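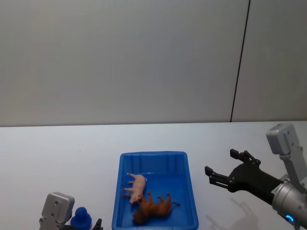 Gripper fault halts two-arm sorting work at Corside laboratory

Work on the two-arm sorting bench at the Corside laboratory was suspended in September after a gripper failed to release when commanded and continued to close against the side of a plastic tray. No one was hurt. The laboratory has published a short account of the fault and the measures now in force, in line with its policy on reporting equipment incidents.

The bench is used for the Truvo project, in which a pair of robot arms practises moving small household and play items, among them plastic farm animals, into and out of trays. The arms are operated jointly by Corside and its engineering partner, Kurnia. Members of staff reset the items by hand between runs, and it is this part of the work that has been the main concern of the review.

The fault occurred at 10.40 in the morning, during run 3781. The right arm had been told to open its gripper and withdraw. The arm withdrew a short distance, but the gripper remained closed on the rim of the tray and dragged it across the table. A member of staff pressed the stop button and both arms came to rest. The tray was cracked along one side and has been replaced. Two toy figures fell to the floor and were undamaged.

Records taken from the arm's control unit show that the command to open was sent correctly and was received. The gripper did not act on it for up to 7 seconds, during which time its motor continued to draw current in the closing direction. The control software had meanwhile marked the gripper as open, relying on the command it had sent and making no check of the position of the fingers. The operators' screen therefore gave no warning.

An inspection by Kurnia found a worn cable at the point where the gripper joins the wrist. When the wrist was turned beyond a certain angle, the connection was lost for short periods and the gripper held to its last instruction. The cable had been in use for 458 hours. It had been examined at the previous service, but with the wrist in its resting position only, where the wear could not be detected.

The review also considered an earlier report. Some weeks before the incident, an operator had noted in the bench log that the right gripper was "slow to let go" on several runs. The entry was read and the gripper was tested the same afternoon without any fault being found. The matter was then closed. The laboratory accepts that the entry should have remained open until a cause had been established, and has changed its procedure for handling such notes.

The following measures apply with immediate effect:

Both gripper cables have been replaced, and cables of the same type will be examined through the full turn of the wrist at each service.

The software now reads the position of the fingers before an arm is allowed to withdraw. If the reading does not agree with the command, both arms stop.

Staff must not reach across the table to reset items until both arms have been placed in the hold state and this has been confirmed aloud by a second person.

Entries in the bench log that concern unexpected movement, or a failure to move, may be closed only by the safety officer.

Supervised runs have since resumed at reduced speed. Unattended running, which had been permitted for short periods in the evening, remains suspended on this bench and on the similar bench in the Huang Building. A decision on its return will be taken once the revised software has been tested on both sites.

Staff who have used either bench and have noticed delayed or uneven movement of a gripper are asked to report it to the safety office, including where the run was completed normally.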